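4. The school at Gustuvik and the problem of its founding date

The parish school at Gustuvik has three founding dates, which is generous for an institution that spent much of its early life without a roof. The jubilee booklet gives 1814. The brass plate by the door gives a later year, and the parish minutes give no year at all, preferring to complain about the price of slates. We take the first date as our working assumption, mainly on the strength of a receipt for benches, and we return below to what the receipt does and does not prove.

The original building had a single room, shared in winter with the parish's grain. Pupils from Mumach, across the inlet, were admitted on payment of a higher fee, a policy the minutes describe as hospitality. The register for the first winter lists 70 children, though Zepeda's reading of the attendance marks suggests that a good many of them were present chiefly in ink. Her argument is persuasive. The teacher was paid by the name, and several of the names are those of infants.
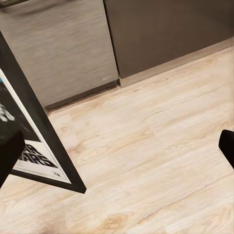 Who paid for the school before there was a school district?

The money came from a levy on boats, topped up by fines. A household that failed to send a child paid in peat, and a household that sent one paid in peat as well, at a slightly lower rate.

This arrangement lasted longer than anyone had planned. The Aguirre bequest, often cited as the start of proper funding, amounted to 1000 crowns and came with conditions: Latin was to be taught, the donor's portrait was to be hung, and no dancing was to take place on the premises. The portrait went up promptly. Latin was put off until a teacher who knew some could be found, and the minutes record two dances in the following year, one of them in honour of the bequest.

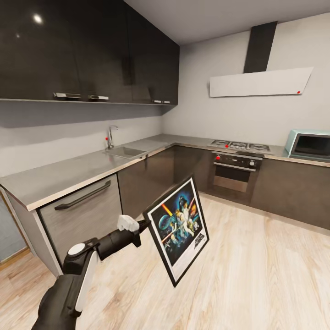 4.1 Consolidation with Mumach

The merger with Mumach has usually been told as a story of progress. The papers we consulted tell it as a story about a stove. Mumach had a good one, bought from the Varkow foundry, and Gustuvik had a bad one and the larger vote. The joint board met on a Monday in November and resolved that the two schools were to become one, that the one was to sit at Gustuvik, and that the stove was to be moved at Mumach's expense. Mumach's members signed, then declined for most of a decade to say where the stove had gone.

Camacho (in the only earlier study to use the Mumach letters) treats this as obstruction. We are less sure. The letters show parents worried about the crossing, which in bad weather could take all morning, and the stove may simply have been the one thing they had to bargain with. It is mentioned in almost every letter – the children rather less often.

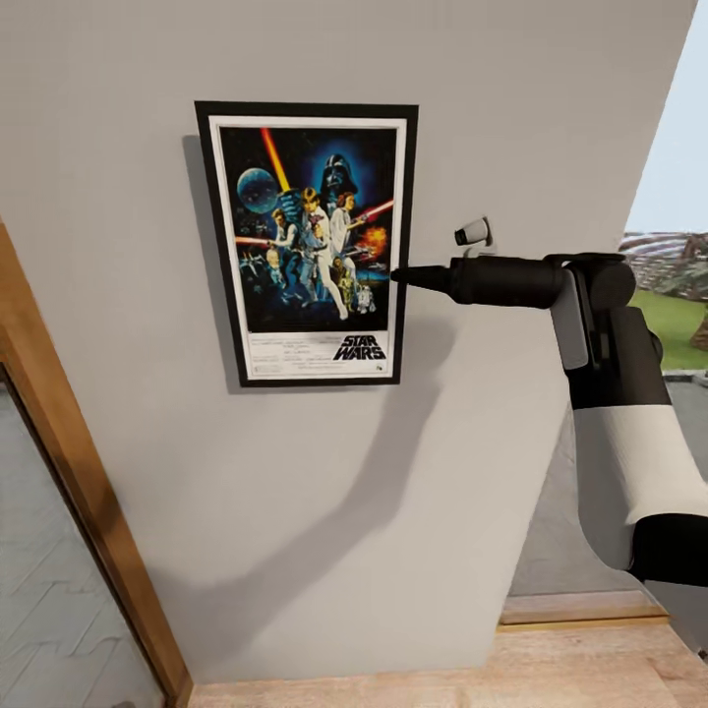 The board's answer, when it came, was to keep a junior class at Mumach for the youngest pupils and to call it temporary. It had its own teacher, its own bell and, from the wording of the fuel accounts, the stove. On paper the merger was complete, and the county inspector reported it as such after a visit that the ferry log puts at under an hour, tea included (Figure 2).

Figure 2. Enrolment at Gustuvik and at the Mumach junior class, from the parish registers. Gaps mark years in which the register was lost, damp or being used by the choir.

For the question of dating, the Mumach letters matter in one further respect. One of them refers to the Gustuvik benches as "older than the school", which would make our receipt evidence of a sale of furniture and little else. The writer was angry at the time and may have meant only that the benches were uncomfortable. Until the boat levy accounts have been read in full, we keep the earlier date, with the reservations set out in section 2.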